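Home | Issues | Authors | Submit

4. The open day at Brodeck

The key-ring task was shown to the public on Jun 11, 2022, as part of the Hunlow site open day. Visitors came through the Gilbert room in groups, stood behind a rope and were invited to ask questions. The most frequent concerned the wallpaper.

4.1 Task and setting

Two arms share one tabletop and must handle a metal ring carrying plastic key tags between them. Proditz, who paid for the refreshments, had asked for something "everyday". Keys were chosen on the grounds that every visitor owns some and has sworn at them. 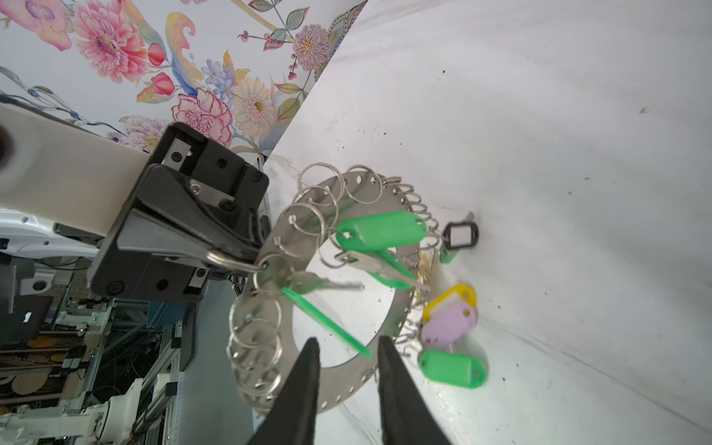
Small rings are hard for the same reasons that they are hard for people with short nails. They slide, they turn over, and they hide behind one another. Tags make matters worse by swinging after the arm has stopped, so that the controller is asked to aim at something that has not finished moving. Our earlier trials used a single bare ring, a kindness we came to regret.

4.2 Conduct of the visit

Séverine Rey gave the commentary and kept to a script for the first 2 groups. She then dropped it in favour of answering whatever was shouted. We recommend this to others, with the warning that children will ask for the arms to shake hands.
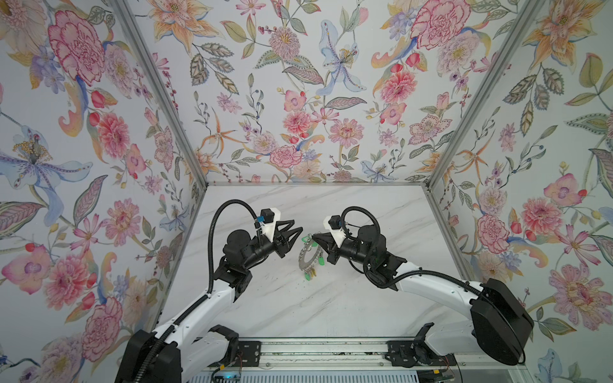 Pauses were the chief difficulty. An arm that waits for a fresh estimate of the ring's position looks, to a paying member of the public, like an arm that has broken. The visit was free, but the look was the same. We had timed these waits in August of the previous year and thought them short.

Print this article | E-mail this article

Figure 3. Two-arm work on the ring, Brodeck open day.
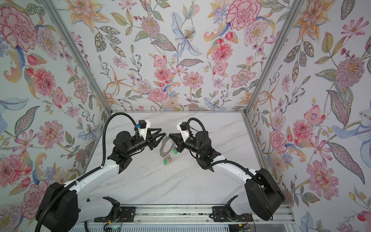 Comment cards were left by 41 visitors. Most were generous, and one asked whether the system could find keys as well as hold them. It cannot. We have added the request to the list of future work, where it joins the handshake.

This site uses cookies. By reading on you accept their use.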